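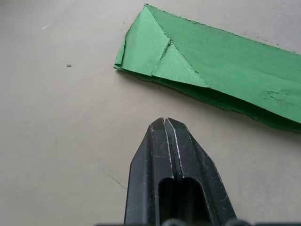

I gave up on my to-do app in November. It was called Pakik, and it had 70 overdue items in it, 40 of which said "call dentist." It used to send me a little congratulations whenever I opened it, which felt like being applauded for finding the parking lot.

So now I use paper. I write the day's chores on whatever is lying around, fold it up, put it in my back pocket and wash it with my jeans. As a system it has one big strength, in that the list does go away.

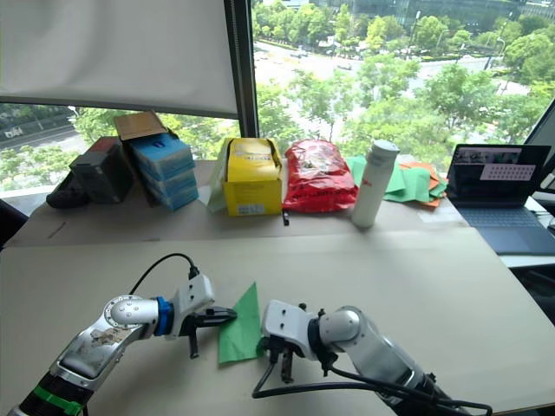
My other rule is no more than 2 things per day. Monday's were "return drill" and "soup." I returned the drill. The soup I'm still unclear on – was I making it, buying it, or warning myself about it?

My sister-in-law swears by a planner from Skodell that costs more than my shoes and has a page for your intentions. I looked through hers at dinner. She had intended to buy a planner.

Anyway, the dentist can see me at 2 on Thursday, if anyone would like to write that down for me. My pants are in the dryer.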